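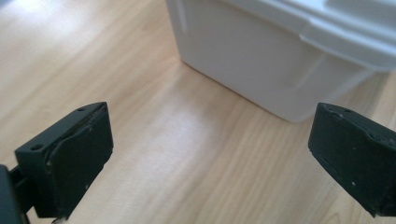
Dedos abertos, caixa branca com tampa mais atrás.

Julho, nove e tal da noite

Chegou a nova versão das regras da Neteo para a recolha com a pinça de mão. Onze páginas. A anterior tinha duas e ninguém lia a segunda. Imprimi tudo, porque no ecrã salto parágrafos, e levei o maço para a bancada com um lápis.

Começo pelo que me irritou. O ponto 3 diz que os dedos têm de estar "em bom estado" antes de cada sessão. Bom estado segundo quem? Os nossos têm as arestas lascadas e pontinhos claros por todo o rebordo das almofadas, e para o Costel isso é desgaste normal. Para a Veronica, que redigiu o ponto, já seria motivo para trocar. Perguntei-lhe qual era o limite e respondeu-me que se vê logo. Pois. Uma regra que se vê logo só serve a quem a escreveu. Propus uma medida em milímetros, ou pelo menos uma folha com dedos aceites e dedos recusados lado a lado. Ficou de pensar.

O ponto 4 é melhor, reconheço: a pinça tem de estar toda aberta no arranque, com os dois dedos visíveis para a câmara e sem nada entre eles. Claro, verificável, qualquer pessoa responde sim ou não. Se as onze páginas fossem todas assim eu calava-me.

Depois vem a superfície. "Mesa neutra, sem padrões que distraiam." Li isto em voz alta com os cotovelos em cima da nossa mesa de madeira clara, que tem veios em arco por todo o lado e mais desenho do que um mapa de curvas de nível. O Ionuț acha que se deve cobrir com um pano cinzento. Eu acho que as cozinhas das pessoas não vêm forradas a pano cinzento. Se a pinça só há de funcionar em cima de cinzento, então que se escreva isso no contrato e poupamos todos muito trabalho. Discutimos um bom bocado, sem proveito. 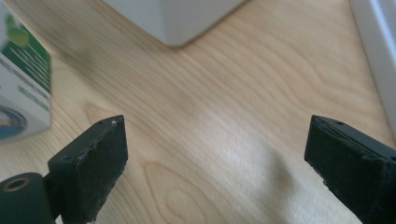 A mesma mesa, com a embalagem de cartão verde e branca à esquerda.

Outra coisa, o ponto 6: "retirar da área todos os objetos alheios à tarefa". Parece sensato até se tentar cumprir. O que é a área? O tampo inteiro, o alcance do braço, o que a câmara apanha? Uma embalagem impressa encostada à margem está dentro ou fora? Fiz a pergunta por escrito ao Mircea, que aprova estas coisas, e recebi de volta um "usar bom senso". Já estive em projetos suficientes para saber o que acontece ao bom senso quando o lote é recusado: passa a ser o bom senso da outra pessoa.

E nem sei se quero a mesa limpa. No Cludo, o ano passado, fizemos tudo impecável, um objeto de cada vez, e no fim queixaram-se de que os dados eram pobres. Agora o mesmo Mircea pede "variedade natural" no ponto 2 e "área livre" no ponto 6. Sublinhei as duas frases e pus uma seta de uma à outra. Não escrevi mais nada na margem, a seta chega.

Os reflexos mereceram uma página inteira. Estores a meio, candeeiros difusos, verificar o brilho antes de começar e repetir a verificação a cada hora. A cada hora! O sol não consulta o documento.

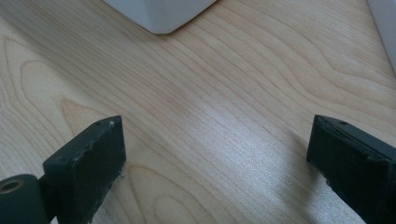
Fiz a conta por alto durante o jantar. No mês passado entregámos uns 785 episódios. Se a cada um se juntar a ficha de arranque do ponto 9, com a assinatura de quem segura a pinça e a de uma segunda pessoa, passamos mais tempo a assinar do que a agarrar caixas. E ao terceiro dia toda a gente assina de uma vez, no fim da tarde, com a mesma caneta. Vi isso na Adow. As fichas estavam perfeitas e não diziam nada de verdadeiro.

Não sou contra as regras, e convém deixar isto escrito porque o Iulian hoje me chamou anarquista à frente da máquina do café. Quero poucas e que se possam falhar. "O parafuso está apertado" pode falhar. "O operador está atento" não pode, ninguém vai pôr a cruz no não. Gostava de ver alguém preencher esse campo com honestidade às quatro da tarde.

O que vou propor amanhã: ficam o ponto 4 tal como está e a inspeção dos dedos com um limite medido. Para a área, marcas de fita nos cantos, dentro é dentro. A luz verifica-se no início e quando alguém mexe nos estores. Uma assinatura. O resto vai para anexo, onde a Veronica o pode ir aumentando em paz.

A Veronica vai dizer que o cliente exige a versão comprida. Já pedi duas vezes para ver onde é que o cliente exige e ainda estou à espera. Cheira-me que a exigência nasceu numa chamada e que foi engordando de e-mail em e-mail.

Levar a fita amarela que está na gaveta de baixo. Perguntar ao Costel se ainda há dedos de reserva ou se foram todos para a outra equipa. E devolver o lápis ao Ionuț, que é dele e já reparou.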